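Replacing and aligning the soft-close damper on a small lidded bin

Applies to compact bins with a hinged lid at the rear rim and a removable inner ring.

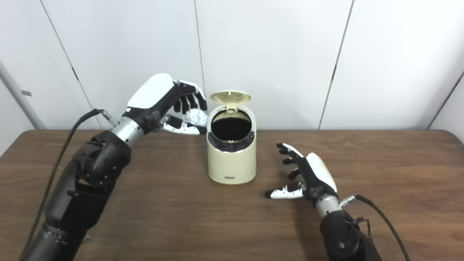 Before you start

Most small bins with a slow-closing lid use a rotary damper: a sealed cylinder filled with thick silicone grease, with a toothed wheel on one end. The lid arm carries a matching toothed segment. When the damper fails, the lid drops freely or stops partway. A lid that stops partway is more often a dirty hinge than a failed damper, so clean first and order parts second.

Check which type you have. On the Moneo and the older Lolance models the damper sits behind a clip-on cover at the back of the hinge. On the Punside the cover is held by a single screw. Bins with a plain spring and no damper are not covered on this page.

Tools and parts

Small cross-head screwdriver
Flat plastic pry tool (an old bank card will do)
Cotton buds and washing-up liquid
Silicone grease, not oil
Replacement damper, matched on direction and torque

Dampers are sold as clockwise, anticlockwise or two-way. The direction is normally moulded into the face as an arrow. If the arrow has worn off, hold the body still and turn the toothed wheel by hand: the stiff direction is the damped one. A damper that turns easily in both directions has lost its grease and cannot be refilled.

Step 1. Remove the liner and inner ring

Take out the bag and lift the ring straight up. If it will not move, press the sides of the body inwards slightly at the midpoint and try again. Do not lever against the rim — the gloss finish marks easily and the scratches do not polish out.

Step 2. Clean the hinge

Open the lid fully and work round the pin with a damp cotton bud and a drop of washing-up liquid. Dry it. Open and close the lid ten times. If the action is now smooth, stop here, apply a trace of silicone grease to the pin and refit the ring.

Step 3. Remove the cover

Clip-on type: slide the pry tool under the lower edge of the cover and twist gently. There are 2 clips, one each side. Release both before pulling, or the second one will snap.

Screw type: remove the screw and slide the cover downwards. The screw is short and easily lost down the back of the body, so tape over any gap first.

Step 4. Take out the old damper

Note which way round it sits. The damper has two ears that fit into slots in the housing. Turn it until the ears line up with the wider part of the slot and pull it out. On the Lolance it comes out sideways and the lid must be held at half open to clear the toothed segment.

Wipe away any leaked grease. Look at the teeth on the lid arm. One chipped tooth at either end can be tolerated; a missing tooth in the middle cannot, and the arm will have to be replaced as well.

Step 5. Fit the new damper

Close the lid, then open it by 3 teeth before engaging the new part. This offset gives free travel at the bottom, so that the last part of the movement is not damped and the lid seats properly. With no offset the lid will hover just above the rim.

Push the damper in until the ears seat. Refit the cover loosely and test.

Step 6. Test and adjust

Raise the lid fully and let go. Closing time should be between two and four seconds at room temperature. In an unheated porch or garage it will be longer, as the grease thickens.

Too fast: wrong direction, or torque too low.
Too slow: torque too high, or the pin is dry.
Clicks on the way down: teeth only partly engaged. Go back to step 5.
Lid sits crooked: cover clip not seated on one side.

Part numbers

Hrnčiar lists a two-way damper as item 193, which fits the Moneo with no changes. It fits the Punside only with the 13 mm spacer, sold separately. The Lolance takes the anticlockwise version — check the arrow before opening the packet, as opened parts are not returnable.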